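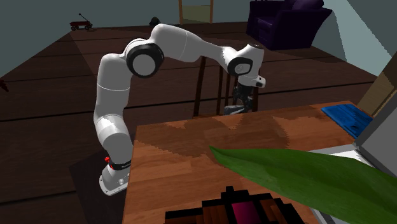

Touran Tabrizi

Assunto: Noite ao Relento de Brakedstead - condições de participação e pedido de contributos

Exmos. participantes,

Na qualidade de coordenadora da iniciativa, venho informar que a Noite ao Relento se realizará novamente no Parque de Skasby, com abertura do recinto às 20h00 e encerramento às 7h00 da manhã seguinte. Os inscritos pernoitam ao ar livre, em saco-cama e sobre cartão, e as receitas revertem integralmente para a Casa Hashemi, que acolhe pessoas em situação de sem-abrigo no concelho.

A inscrição individual tem o valor de 40 euros e inclui sopa, pequeno-almoço e seguro. Os menores de 16 anos só poderão permanecer no recinto acompanhados por um adulto responsável. Não serão autorizadas tendas, autocaravanas nem colchões insufláveis.

A empresa Stitix volta a ceder os cobertores, que no final ficam na Casa Hashemi. Agradeço que as observações ao regulamento sejam apresentadas neste tópico até 02/10/2018.

Com os melhores cumprimentos,
Touran Tabrizi

mar_alto
Respondeu:

Agradeço a informação prestada. Solicito esclarecimento quanto ao valor da inscrição. No regulamento do ano passado previa-se uma modalidade para estudantes, à qual não encontro agora referência. Foi suprimida?

Touran Tabrizi
Respondeu:

Não foi suprimida. Os estudantes continuam a pagar metade, mediante apresentação de comprovativo de matrícula à entrada. A omissão será corrigida na versão final.

Parviz Golestani
Respondeu:

Sem prejuízo do respeito que me merece a organização, entendo dever manifestar reservas de fundo. Trabalhei vários anos no apoio de rua e acompanhei a edição anterior. Uma noite em recinto vedado, com vigilância, sopa quente e casa de banho, não reproduz a experiência de quem dorme à porta de uma loja. Receio que alguns participantes regressem a casa convencidos do contrário. As fotografias divulgadas na altura, com concurso para o cartão mais bem decorado, causaram desagrado a pessoas que conheço e que viveram efetivamente na rua.

Proponho que se elimine o concurso e que o respetivo horário seja entregue a quem queira dar o seu testemunho.

lurdes.f
Respondeu:

Permita-me discordar em parte. Participei com a minha filha e nenhuma de nós ficou com a ideia de saber o que é viver sem casa. Ficámos, isso sim, a conhecer a Casa Hashemi, onde desde então ela colabora na distribuição de refeições. O concurso era dispensável, concedo. Mas foi o que levou a turma dela a inscrever-se.

Parviz Golestani
Respondeu:

Registo o testemunho e não ponho em causa a boa-fé de quem participa. Mantenho a objeção quanto ao concurso.

vereda_norte
Respondeu:

Acompanho a posição do Sr. Golestani, e acrescento outra questão. Seria conveniente publicar as contas antes da abertura das inscrições. No ano transato foram divulgadas em agosto, muitos meses depois do evento, e sem discriminação da despesa com o palco e o som. Se a receita reverte integralmente para a Casa, quem suporta essa despesa?

Touran Tabrizi
Respondeu:

Passo a responder às questões colocadas.

1. O palco e o som são suportados pelos patrocinadores e não pelas inscrições. Reconheço que o mapa publicado não o tornava claro. O novo mapa terá uma coluna própria para os donativos em espécie.

2. Quanto ao concurso, falei com a direção da Casa Hashemi, que partilha parte das reservas. Fica retirado do programa. No mesmo horário haverá uma sessão com dois antigos residentes, que aceitaram falar na condição de não serem fotografados nem gravados. Peço que esta condição seja rigorosamente observada.

mar_alto
Respondeu:

Lamento a decisão quanto ao concurso. As escolas não se mobilizam apenas com sessões de testemunhos, e menos inscrições significam menos camas. Poderia ter-se mantido com outro formato, por exemplo uma recolha de mensagens escritas em cartão, sem classificação nem prémios.

lurdes.f
Respondeu:

Subscrevo a sugestão das mensagens. Poderiam ficar afixadas junto à entrada do parque durante a semana seguinte, caso a autarquia o autorize.

Parviz Golestani
Respondeu:

Nesses termos nada tenho a opor. Disponho-me ainda a acompanhar os dois oradores antes e depois da sessão, se a coordenação o considerar útil.

vereda_norte
Respondeu:

Agradeço o esclarecimento sobre o palco. Aguardarei o mapa para me pronunciar. Uma nota prática: o portão sul do parque costuma ser encerrado às 22h00 e, na edição anterior, quem chegou depois teve de contornar todo o muro com a bagagem.

Touran Tabrizi
Respondeu:

O portão sul ficará aberto até às 23h00, conforme confirmação dos serviços do parque. A partir dessa hora a entrada faz-se exclusivamente pelo portão principal.

A recolha de mensagens será incluída no regulamento. O pedido de afixação segue amanhã para a autarquia. Sr. Golestani, aceito com gosto a sua disponibilidade e contactá-lo-ei por mensagem privada.

mar_alto
Respondeu:

Pergunto ainda se é permitida a entrada de cães com trela.

Touran Tabrizi
Respondeu:

É permitida, desde que o animal tenha a vacinação em dia e seja indicado na ficha de inscrição.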